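# Cutlery sorting

**Cutlery sorting** is the separation of mixed eating and serving utensils into groups by type, material or size, normally after washing and before storage. It is carried out in homes, canteens and hotel kitchens, and is distinct from *laying up*, in which utensils of different types are brought together again for one place setting.

## Containers

Household sorting is usually done straight into a drawer insert. Larger kitchens use open containers, which can be carried from the wash area to the servery and stacked when empty. Three forms are common:

- **Cylinders**, in which utensils stand upright, handles uppermost.
- **Trays**, shallow and divided, in which utensils lie flat.
- **Baskets**, undivided, with one type of utensil assigned to each.

Baskets for this purpose are generally rectangular and slightly tapered, so that they nest. Perforated floors let remaining water drain and air circulate. Handle cutouts near the rim allow a full basket to be lifted from a shelf or pulled forward along a worktop. Tinted translucent plastic is often preferred to opaque plastic as the contents can be identified from the side -- a practical point where baskets are kept above eye level.

The containers are set in a row at the back of the work surface, with the unsorted utensils between them and the sorter.

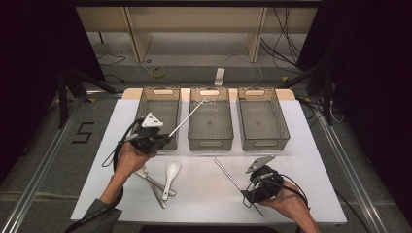 The order of the row is a matter of local practice. In the scheme described by Shirley Haslam in her handbook for the Brollonberg catering school, the most numerous type is placed on the side of the sorter's dominant hand, and the least numerous furthest from it. Ileana Nedelcu, writing on small kitchens, gives the middle position to the most numerous type, so that it can be reached by either hand.

## Criteria

Sorting by type is the usual first pass. Knives, forks and spoons are separated, and spoons may then be divided by bowl size. Ceramic soup spoons are kept apart from metal cutlery, being liable to chip at the rim of the bowl when metal pieces are dropped on them. Chopsticks are laid parallel and paired at a later stage, particularly where metal and wooden sets are in use together.

Serving pieces form a separate class. Broad-ended utensils do not nest with table cutlery and tend to trap smaller items beneath them. They are commonly taken out first.

## Handling

Utensils are held by the handle or shaft, and the part that touches food is left untouched. Pieces with a slim round shaft turn easily in the grip, and are best held close to the neck, where the section begins to widen.

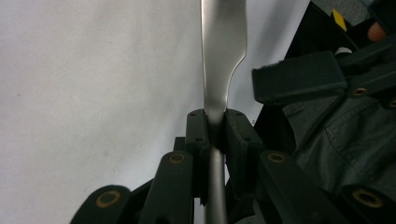 *Metal utensil with a flared blade, held just below the neck.*

Utensils are lowered into the basket and released near the floor; dropping them from the rim marks polished surfaces. All pieces in a basket should point the same way. The Pratance canteen rules set a limit of 9 serving pieces to a basket, and require baskets to be emptied and wiped every Friday.

## Faults

The most frequent fault is the stray item, a utensil of one type left in the basket of another. Siriporn Tanasarn distinguishes two causes: *nesting*, where a small spoon is carried inside a larger one, and *drift*, where the sorter stops looking at the basket and works from habit. Nesting is reduced by spreading the load before sorting begins -- drift by changing over sorters at regular intervals.

## See also

- Drawer insert
- Laying up
- Plate rack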